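Subject: Re: [flurdale-fixit] Small trays and cases for bench parts

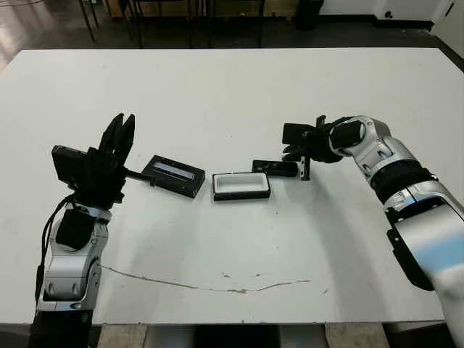
I've been meaning to answer this since Friday, and then I went and rearranged my whole parts drawer instead, so now I have opinions!

On Friday a list member wrote:

> Does anyone have a system they like for keeping small parts together
> while a job is open? I take a radio apart on the kitchen table, get
> called away, and come back to screws in three different saucers. I
> have plenty of lidded boxes, but I never seem to have the right one
> out at the right time. I'd also like to know if people work on a dark
> surface or a light one. My mat is dark green and I lose every black
> screw I put on it.

Light, light, light! I went over to a plain white top two years back and I would never go back to the green mat. Black parts jump right out at you, and even the silver ones throw enough of a shadow that you can find them. The matte kind is what you want. I had a glossy one first and spent every evening looking at the reflection of my own lamp.

As for the system, mine is simple and I love it. I keep one case, one open tray and one lid on the table, side by side in a row, and nothing else until the job is finished. The case is for what came out of the machine and is going back in. The tray is for whatever I'm handling right now. The lid goes upside down if I need a third spot for washers, but most nights it just waits its turn.

The tray is the piece I'd tell you to buy first. Get a shallow one, white inside, with a dark rim if you can find it. The white shows you every last spring and the rim shows you where the edge is when you're reaching for it without looking (I've tipped over a lot of all-white trays in my life). Shallow matters more than people think. With a deep box you end up fishing around with your fingertips, and with a shallow one you can slide a screw up the side and pick it off the edge.

For the case I like something with a pale panel on top, so there's a place for a strip of tape and a pencil note. I write the job number and the date I opened it. The oldest one on my shelf says 2537, from back when I thought I needed four digits, and it still has the knobs from a Stusik clock radio in it. One day!

You asked about lids too - store them under the box they belong to, never in a separate pile. I had a pile. I sorted it in April and came up with 117 lids and nowhere near that many boxes, and I still can't explain it.

Divau on Maurya Street had shallow trays in the back by the drawer liners last time I was in, sold in packs of 4. They stack, and they fit two across in an ordinary kitchen drawer. Bring a ruler though, as there are two sizes that look the same on the shelf and the bigger one is just a hair too wide.

What are the rest of you using for really tiny stuff, like watch screws? I've tried pill boxes and bottle caps and I'm not in love with either. Would be so happy to hear what works!

--
flurdale-fixit mailing list
Reply to this message to post to the whole list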